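Godis Opens Condiment and Tableware Packing Line at Sutherland

SUTHERLAND, September. Godis, a supplier of packed table goods to cafeterias and small restaurants, has opened a packing line for mixed condiment and tableware sets at its Sutherland site. The line occupies 1,310 square feet on the ground floor and runs in two shifts.

Each set combines bottled sauces with plates and small table items. Until now the bottles and the tableware were packed in separate areas and joined at the loading dock. Both are now laid out on one table, checked against the order sheet and packed together. The change removes one handling step and one labeling step per order.
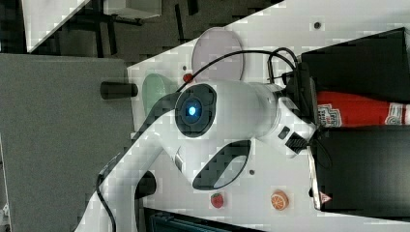 Ketchup bottle between two black boxes on a white tabletop at the Sutherland site.

Bottles are checked for cap seal, label position and date code before packing. Plates are checked for chips and surface marks. Items that fail are set aside and recorded by order number. The work surfaces are cleaned at the start and end of each shift, and after any leak.

"Mixed orders were the slowest part of our schedule," said Paula Pană, operations manager at Godis. "The items are different in weight and shape, so the packing sequence had to be written again from the start. Bottles go in first, and plates follow with a divider."

Order data is handled in Vastari, the company's stock system. Cartons and dividers are supplied by Dasosano under a two-year agreement.

The line accepts standard sets at present. Custom sets, including orders with more than one sauce, will be added after the packing sheets for those orders have been approved. Existing customers do not need to change their item codes.

Inquiries may be sent to the Godis sales office at Sutherland.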